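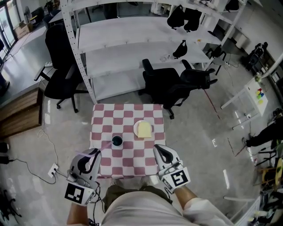

Handheld gripper recording: questions about the rules

These answers are for operators and for partner sites of the Eltetti project. If your question is missing, please write to Hendrik Verstraete, who keeps the rules up to date.

Who must follow these rules?
Everyone who records with the handheld grippers, at Okutside and at Haswood. Visitors who try the devices for a few minutes must follow them too.

Do I need to cover the markers when I clean the grippers?
No, but please use a dry cloth only. A scratched marker must be replaced before the next session. Do not repair it with a pen.

May I put tape over a marker to protect it?
No. Clear tape reflects the light, and then the tracking is lost for part of the episode.

How many objects may be on the table?
At most 3 for the breakfast tasks. A plate with a slice of bread and one cup is a correct setup. Objects for other tasks stay on a different table.

Is a tablecloth allowed?
Yes, also with a pattern. The cloth must lie flat on top, and it may hang over the edge. Change the cloth after 200 episodes -- we want variety in the data.

What about cables on the floor?
Keep them out of the place where the operator stands and turns. Power strips may lie on the floor, but not inside the walking path.

Can other people be in the room?
Yes. They must have signed the consent form before the recording begins, even if only a leg or a shoe would be visible.

How long may one person record?
40 minutes, then a pause. The grippers are not heavy, but the wrists become tired before you notice it.

I dropped an object. Do I delete the episode?
Please keep it and mark it as "drop". From the first 2,000 episodes we deleted too many of these, and later the Meijer team asked for them.

Where do I report a damaged cable?
In the device log, with the side (left or right) and the time. Stop using this gripper until somebody has checked it.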